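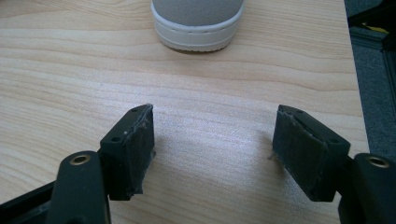

*Black gripper pads over a light wood surface.*

Hi all,

I owe you the half-year update on the Rurano street lighting and crosswalk job, so I'll start with the part you'll want to pass up the line: we're on track, we're a little under on money, and the north end is finished apart from some patching. Everything below is as of 7 October 2018.

**Lights.** Your grant covers 356 new lamp heads and we've now hung 90 percent of them. The ones still to go are nearly all on Robichaud Avenue, where the old poles are shorter than the drawings said (the drawings were older than I am, I think!). Zera, our pole supplier, is sending extension brackets at no charge, and I've got that in writing. I was pretty nervous about that phone call and it took all of five minutes.

People seem to like the new color. We went with the warmer bulb after the June open house, when so many folks told us the sample on the library corner looked like a parking garage. I've had a few complaints about light coming into upstairs bedrooms, mostly from the hill side of Peltum Street, and the crew has been fitting shields as they come in. If you get any of those calls yourselves, just forward them and I'll add them to the list.

**Crosswalks.** This is where we slipped. The two raised crossings by the elementary school were meant to be open before classes started, and only the east one was. The west one hit a gas line that wasn't on anybody's map, so we stopped, called it in and waited. The gas company moved the line last month and the concrete is poured now, with the signs and paint coming next. I'm sorry about the timing. We kept a crossing guard there the whole while, paid out of contingency, and I'd make the same call again.

**Meters and the power bill.** The old setup billed us a flat rate per pole whether it was lit or not, which drove me nuts. We've switched the finished blocks to metered service, and the first full bill came in $2,762 lower than the same month last year. It's one bill, so please don't put it on a poster yet! I want to see a winter month, with the long nights, before I promise anything. 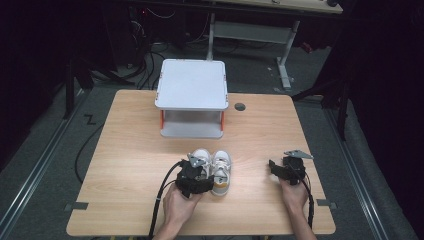 *Small sneakers on the table, with the white two-tier stand at the far end.*

**Money.** Spending is in the attached sheet. The short version is that traffic control ran over (all that flagging on Robichaud, plus the guard) and wiring ran under, mostly thanks to conduit we were able to reuse. I'd like to move the leftover wiring money into curb ramps at the bus stops. That's a line change under the agreement, so I need a yes from you by email before I order anything.

**What's next.**

- Brackets and last lamp heads on Robichaud
- Paint and signs at the west crossing
- Pavement patching at the north end, before it gets too cold for asphalt
- Shields on Peltum as requests come in

I'm also still waiting on the county for the final permit on the bridge approach. I call every week and they're very nice about it. If you know a faster door to knock on over there, please tell me which one.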